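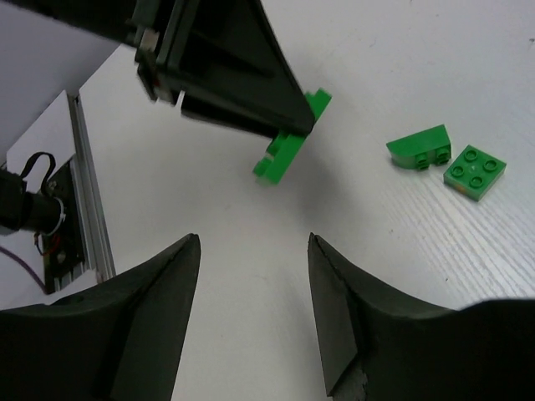 View from the right wrist camera, with the left gripper holding the first green block

Two-arm block task for student project: left gripper drops or twists the piece

Posted by grokow_lab2 on 13th May

We are second-year students doing a term project with two small arms fixed over a white table. The task is to pick up green Duplo-style blocks and put them together, one arm holding and the other placing. The pieces are a sloped brick, a flat 2x2 plate and the one you can see in the left gripper.

Picking up works well enough. The trouble is what happens next. When the left arm carries its piece towards the middle, the piece turns between the fingers, so by the time the right arm comes in the studs are not where the program expects them. We logged 70 tries and only 23 ended with a piece the second arm could use. The rest were turned too far or dropped.

What we have tried so far:
Closing the gripper harder. The block then shoots out sideways.
Moving at half speed. A bit better, but the turning is still there.
Sticking thin foam on the fingers. It came off after an afternoon.

The fingers are the black pointed ones from the Zernon kit and we are not allowed to swap the whole gripper, as the other groups use it as well. We can print small add-on parts if they come off again. The report is due in three weeks and the demo counts for a third of the mark. Has anyone had this with pointed fingers, and is it better to fix the grip or to fix it in software?

Tapley_Bench

Fix the grip first. Two narrow tips pressing on a block give you what amounts to a hinge. The heavy end swings down as soon as the arm moves, and squeezing harder does nothing for that unless the tips lie flat on the block.

In your picture the piece is held at the tip of the finger with a good length of it sticking out towards the middle of the table. I would change the pick point before printing anything. Bring the gripper lower so that more of the finger is beside the block, and aim for the middle of its length. If your pick point comes from a camera, check it against a block measured by hand, because a few millimetres matter at this size.

If it still turns, print two slip-on covers with a flat pad on the inside face. Ours were in the flexible filament, held on with a small screw from the back so they came off between sessions. Don't glue foam. It squashes unevenly and you will be setting the closing width again every day.

Also look at the closing width itself. If you send the motor to fully closed and let it stall against the block, it pushes with all it has, and that may be why yours shoots out. Close to the width of the block less 2 mm and stop there.

wanosura77

just use bigger blocks? we had the same thing at our club and changed to big foam cubes, never dropped one after that. might not be allowed if the blocks are in the brief though

Oddment

I agree with the above about the pick point, but I would do some of it in software too. You already have a camera at the wrist. After the left arm has lifted its piece, stop, look at it with the right wrist camera and work out its angle, then turn the left wrist to correct it. Green on a white table is about the easiest thing there is to separate by colour. Do set the camera exposure by hand, and watch out for the other green pieces lying behind. We ignored everything outside a small box around the tip of the other gripper - crude, but it did the job.

We ran ours 216 times over the October term and the check added a short pause to each run. For a demo that is fine. Keep the log of failed tries as well, and split it into turned and dropped. Our marker asked for exactly that and we had to go back through the recordings to get it.

grokow_lab2

Thanks. The brief does say these blocks, so no foam cubes. We will lower the pick point and change the closing width first, then print covers if we need them. The exposure is on automatic at the moment, so that will be changed too.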